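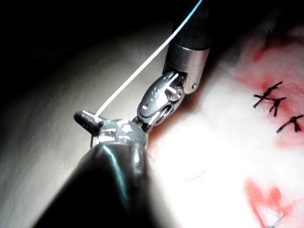 Skills Lab | News
3 min read

Surgical trainees at Holtton Teaching Hospital will get more time at the suturing bench this year, after the hospital agreed to keep its skills lab open in the evenings. The extended hours began on May 3, 2021, and apply to residents in general surgery, urology and gynecology. Much of the added time is set aside for robotic suturing, practiced on soft, pale pink-white pads before a resident moves on to anything harder. Two instruments share a small space over the pad, a single strand of thread has to be kept clear of both, and the wrists can easily end up touching near the middle of the field.

The lab has 4 practice stations and until now closed at the end of the working day, when many residents were still on the wards. Under the new schedule each resident can book two evening sessions a month. The hospital has also put in an order for 200 new pads, to be delivered in batches through September.

"People were coming in before rounds and getting twenty minutes," said Gil-soo Kwak, who runs the lab. "You can't learn to tie a decent knot in twenty minutes. You spend most of it setting up."

Residents start with single interrupted stitches, then move to a running stitch along a straight line and finally a curved one. An instructor checks the spacing and the tension of each row. Thread handling gets its own session – picking up the strand without fraying it, passing it from one jaw to the other, and pulling it through without dragging on the pad.

Min-kyu Ahn, a third-year resident in urology, said the thread was the part he found hardest.

"You don't feel how hard you're pulling, so you have to watch the material," Ahn said. "I broke a lot of thread in the first month. Now I break less of it."

The hospital's education office logged 170 bench sessions in the lab last year and expects that number to rise. Residents from the smaller hospital in Lernby will be able to use the evening slots as well, provided they book through their own program coordinator and complete the safety briefing first.

Used pads can be turned over and stitched on the back. Kwak asked residents to mark the used side with a pen and return the pads to the shelf by the door – needles go in the sharps bin at each station, including the blunt ones.

Booking for the June sessions is open now at the lab's front desk.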